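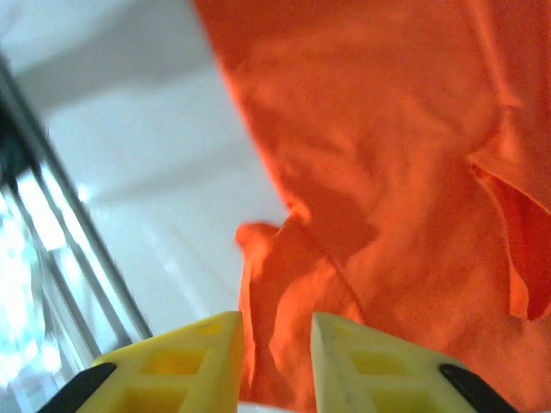
Review: Kun two-finger gripper kit with printed lattice fingers
Reviewed by Réka Kozma, 26 Feb 2020
Rating: 2 out of 5 for cloth handling, higher for rigid parts

The Kun kit is sold by Clunda as a parallel gripper for small arms. It comes with the drive unit, a wrist camera mount, a cable, and one pair of yellow plastic fingers with a rectangular lattice molded into the faces. We bought it for textile sorting trials. This review covers 22 shifts of use on that task, plus the fault that ended the trial.

Installation

Mechanical fit was good. The bolt pattern matched our flange and the cable was long enough to route without an extension. The setup utility found the unit on the first attempt. Homing is quiet and repeatable. The manual is short and the torque values for the finger screws are in an appendix, which is the wrong place for them.

Normal operation

On boxes, tubes and molded parts I have no complaints. The fingers close evenly, the grip force setting does what the label says, and the camera mount keeps both fingertips in view through the full stroke.

Cloth is where the ratings drop. The lattice windows reduce weight and give the fingers some compliance, but their edges are exposed. A loose flap hanging between the fingers can be pressed into the windows as the gripper closes. Smooth woven cotton usually releases. Knits and anything with a frayed hem often do not.

The fault

During a transfer of a cotton garment, the gripper closed on a fold, lifted, and was commanded to open over the bin. A few threads stayed hooked in the lattice on one side. The drive reported "open" and the status light went green. The arm then started its return move with the garment still attached. The free end went over the edge of the bin and pulled tight. The arm did not stop until its own joint torque limit tripped, well after the fabric had begun to tear.

Two separate problems are involved. The first is the finger geometry described above. The second, and in my view the more serious one, is that the gripper reports finger position only. "Open" means that the fingers have reached the open position. It says nothing about whether the object has been released. The manual uses the phrase "part released" for this signal, and our program was written on that basis. Anyone doing the same should change it now.

Trefor Yorath repeated the sequence at reduced speed with the same type of garment. It snagged on 6 of his attempts, and the gripper raised no warning on any of them.

Emergency stop behavior

With the stop pressed, the fingers hold their last position. For a rigid part this is reasonable. With fabric under tension between the arm and a fixed object, it means the load stays on until someone frees it. There is no manual release on the housing. We had to remove a finger to get the garment out, with the tension still on it, and I would not want to do that near a person's sleeve.

What we changed

Beatrice Odera covered the inner faces with smooth tape, which stopped most of the snags but wore through at the tips in roughly two shifts. We also added a camera check after each open command and lowered the torque limit on the return move. The camera check is the change I trust. It adds a short pause to every cycle.

Vendor response

Clunda replied promptly and agreed that the wording in the manual is wrong. A corrected edition and a solid-faced finger are promised for July. No manual release is planned.

Recommendation

Suitable for rigid parts behind a guard. I do not recommend it for garments with the supplied fingers, and under no conditions with the "open" signal used as proof of release.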